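Filed under: Short fiction / Work and machines / Reader stories

**The Trial Month**

The offer from Andix came in March, in a thin envelope, because my father did not read email. It said that for one month we could have the packing service for free, and after that we would pay by the pair. My father read it twice at the counter. Then he put it under the stapler, where he kept the things he did not want to decide.

Our shop was called Lazarević, like us, and it was the last shoe shop in Burndale that still sent parcels to the villages. In the good season we packed until midnight. In the bad season also, but only because my father was slow and would not let me do the laces.

"A shoe has a face," he used to say. "You put it in the box so that the customer meets the face first."

I signed the paper myself. I was 16 years in that shop, first after school and later all day, and I wanted to go home before dark.

The service worked in this way. We sent our shoes and our boxes to a room in Ornthorpe, and there two arms put the one into the other. Every evening Andix wrote to us what was packed and what was returned to the shelf for a person to look at. With the letter there were pictures, so that the client could see his goods were treated with respect. I think this was the word of the salesman. My father asked me to print them, on the good paper.

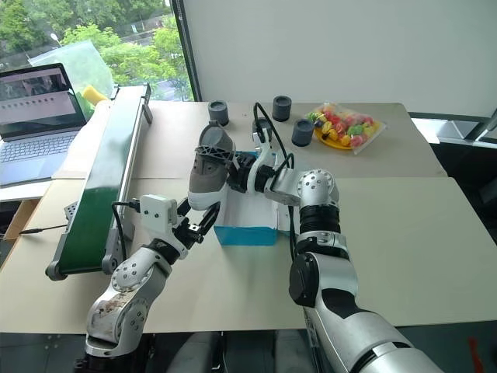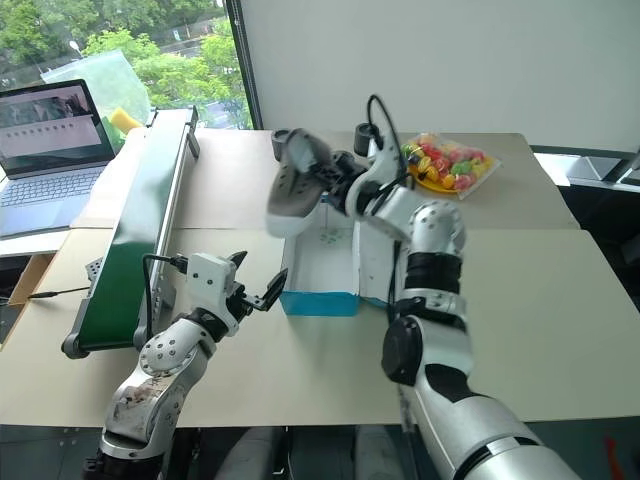
He put on his glasses and took them to the window. He said nothing for a long time, and I made coffee, and it became cold.

"It holds the shoe like a fish," he said at last.

"It is only the trial, Papa."

"Who irons the paper?"

I did not understand him. He meant the tissue, the thin white sheet we put over every pair. We did not iron it, of course, but he smoothed it with the side of his hand, always from left to right, and he called this ironing. I looked in the contract. Tissue was on page 12, under additional services, and it cost more than the box.

The first week, 3 customers called. One was happy because the parcel came early. One asked if we had a new owner. The last one was an old woman who bought the same gray shoes from us every second spring, and she said the shoes were fine, they were very fine, but the left one was lying where the right one should be, and was my father ill?

I told her he was well. I wrote to Andix about left and right. They answered the same afternoon, politely, and asked me to describe the wanted position. I began a letter. I wrote: toe to the right, sole to the wall of the box. Then I stopped, because I saw I did not know what came next. In all those years I had only watched him do it.

So I went to the back room and asked him to show me.

He was suspicious, but he took a pair from the shelf. He worked slower than usual, so I could write. First shoe with the heel in the near corner. Second shoe turned around, so the toes do not touch. Tongue pulled up – "otherwise it sleeps," he said. Laces inside. Then the paper, then the hand over the paper.

It made 2 pages. I sent them to Ornthorpe that night, and I did not leave out the part with the tongue.

The reply came after some days. Most of it could be done, they wrote. The turning around would need a little time to set up, and the tongue they could not promise. Someone there had added one line under the signature: he had tried the thing with the paper at home, on his daughter's shoes, and it looked really nice.

My father asked me to print this also.

When the month ended I took the contract from under the stapler. We kept the service for the large orders, for the work boots and the school shoes. The villages he packs himself, in the morning, when the light is good in the back room. Now I do the laces. He checks them, and around half of them he does again.

Comments

**oldcobbler:** My mother had a hat shop and she did the same with the tissue. I could hear the sound when I read it. Thank you for this.

**Pinewood_R:** I liked it, but I wanted to know what the old lady said when her next parcel arrived.

**marta k.:** "Otherwise it sleeps" – I will say this to my kids tomorrow when they put on their shoes!

**greyferry:** We tried a service like this where I work (not shoes, kitchen goods). The per-piece price is where they get you. Good story, the father is very real.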